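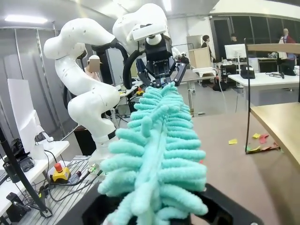

**Thu 5 March**

Plot B, salamander cover boards, second full check of the season. Continuing from the entry about board spacing.

Overnight low was above freezing for the third night running and the leaf litter was wet through to the mineral soil. Started at the creek end and worked uphill, same direction as last time, so the time of day per board stays comparable between checks. All 60 boards flipped. Two had shifted downslope from their stakes by more than a board width (B-07 and B-41). Put them back on their marks and flagged both rows in the sheet. They should be dropped from the occupancy run for this check, since the soil under them had been exposed for an unknown time.

### Counts

| Transect | Boards | Boards occupied | Redbacks | Other |
|---|---|---|---|---|
| B1 (creek) | 16 | 9 | 14 | 2 two-lined |
| B2 | 16 | 6 | 8 | 0 |
| B3 | 16 | 5 | 6 | 0 |
| B4 (ridge) | 12 | 1 | 1 | 0 |

Total redbacks 29, of which 19 striped and 10 lead-phase. Both lead-phase and striped were present on B1 through B3. The single animal on B4 was striped.

B4 is the short transect because the ledge gets in the way. It has been 12 boards from the beginning and should stay that way. If anybody is tempted to squeeze in the missing four at half spacing, please don't. We tried that at the Eskildsen tract and ended up with animals moving between neighboring boards inside a single visit.

### Marking

Elastomer marks read under the blue lamp in the field. Four recaptures:

- B1-03: red/–/–/yellow. First marked in December, same board. SVL then 41 mm, now 41 mm.
- B1-11: red/red/–/–. Marked last check, two boards away.
- B2-02: –/yellow/–/red. Marked last check, same board.
- B3-09: yellow/–/–/? The right rear mark is either very faint or lost. Nearest match on the list is yellow/–/–/yellow, which was a lead-phase female of 44 mm. This one was lead-phase, 43 mm, tail regenerating. Entered as probable, not confirmed.

The B3-09 problem is the third doubtful right rear mark so far. All three were injected from the same batch of yellow. Either the mix was off (too much base, too little curing agent, or left too long before loading) or the injection went in shallow and worked its way back out. I lean toward the mix, as the red marks from the same sessions are holding well, but the yellow was also the color we used while people were still learning, so the two can't be separated with what we have. Going forward, write the batch letter next to every new mark. The column is already in the sheet and has been blank since it was made.

New marks today: 21. Held back four animals under 25 mm, per protocol. Highest mark number issued is now 371 across all plots.

The numbers on the tally: 29 redbacks, less 4 recaptures, less 4 small ones, gives 21 new. Matches the used-code list. Checked twice, after the mess last time with the duplicated code.

### Measurements

SVL with the bag-and-ruler method. Remeasured ten animals blind after a break to get a fresh repeatability figure. Largest disagreement between first and second reading was 2 mm, on a large female who would not straighten out. Seven of ten agreed to the millimeter. That is as good as we have had it and I don't see a case for switching to photographs until summer, when there will be more animals per visit and handling time starts to matter.

Mass is less good. The Pemoleck balance drifts when it sits on the tailgate in any wind at all, even with the shield closed. The 100 mg check weight read 100, 103, 100, 96 over the morning. For an animal under a gram, that is too much. Moved the balance down onto the flat rock by the B2 stake with a tub upside down over it and the next five check readings were all within 1 mg. Masses for B1 were taken before the move and are marked `m_suspect = 1` in the sheet. Length-mass regressions should leave them out.

Bag tare: take it after the animal comes out, not before it goes in. Moisture carried in on the animal stays in the bag and gets counted as salamander otherwise. I found two different habits in the older sheets and there is no way now to tell which rows used which.

### Temperature and moisture

Loggers pulled from B1-08, B2-08, B3-08 and B4-06. The Zaltell loggers at B1, B2 and B3 downloaded fine. B4-06 stopped recording eleven days ago. Battery reads full. The housing had condensation inside, so the O-ring is the first suspect. Swapped in the spare and brought the bad one back to dry out.

Under-board soil temperature at time of check:

- B1: 6.1 C
- B2: 6.4 C
- B3: 6.9 C
- B4: 8.8 C

B4 gets direct sun by mid-morning at this time of year with the canopy bare. The gradient should mostly close up after leaf-out, and if occupancy on B4 comes up at the same time that would be consistent with the drying explanation. It would also be consistent with animals simply arriving at the surface later on the ridge. One season won't tell the two apart. The litter depth numbers may help, if somebody does the B4 litter cores before the end of the month.

Soil moisture probe was not used. The calibration from last year was done in sand and I would rather have no numbers than those. Gravimetric samples instead, one per transect, in the labeled tins. They are in the drying oven at 105 C, on the lower shelf. Please leave the door shut until tomorrow afternoon.

### Board condition

Boards are rough-cut hemlock from the Brostell mill, second winter on the ground. Undersides are starting to soften and there is white fungal growth on most of the B1 set. Occupancy was higher on the older boards than on the eight replacements put down in the fall: of the eight new boards, one was occupied, and it was on B1 where nearly everything has something under it. Small sample. Still, replacement boards should be set out to weather off-plot for a full year before they go in, and the stack behind the shed should be moved off its pallets so it has ground contact. Right now those boards are aging in dry air and will go in as good as new, which is the thing we want to avoid.

Invertebrates under boards were scored quickly (0 to 3) and not identified. B1 was mostly 2 and 3. B4 mostly 0. Earthworms under 13 boards, all on B1 and B2. Worth keeping that column. The worm front was below B2 when the plot was laid out, going by the old notes, though the old notes don't say how anyone looked.

### Analysis notes

Reran the occupancy model with this check added. Two checks is thin for estimating detection, so I wouldn't quote anything from it yet. What can be said:

1. The model with slope position on occupancy and constant detection is preferred over the null, but only just.
2. Putting air temperature on detection made the fit fail to converge. Two visits with nearly the same temperature, so there is nothing there to estimate.
3. Dropping B-07 and B-41 changes the estimates in the second decimal place. Dropped them anyway.

Script is `occ_plotB_v4.R`. It now reads the check date from the sheet header instead of the file name. Older sheets with the date typed into the first data row will throw an error. Fix the sheet, not the script.

Still not solved: how to treat boards with more than one adult. For occupancy it makes no difference. For the abundance version the pairs matter, and B1 has four boards with two or more. Male-female pairs under one board are common enough this early in spring that treating animals as independent is probably wrong. Sexing by candling worked on the larger ones today (bright lamp, clear bag, look for the dark testes or the eggs) and failed on anything under 35 mm or so dark on the belly that no light came through. Added `sex_method` to the sheet with values `candle`, `snout`, `none`.

### To do

- [ ] Clean and re-grease O-rings on all loggers, then 24 h in the water bucket
- [ ] Weigh soil tins dry
- [ ] New elastomer, yellow, record batch letter
- [ ] B4 litter cores
- [ ] Move board stack onto the ground
- [ ] Longer stakes for B-07 and B-41
- [ ] Bleach boots and tubs before anyone goes to Eskildsen. The spray bottle by the door is empty, mix fresh at the posted dilution
- [x] Enter counts
- [x] Scan field sheets (folder `plotB/raw`)

Next check no sooner than two weeks from now, and only after rain. If it stays dry, wait. A check on dry litter gives a column of zeros that then has to be argued over.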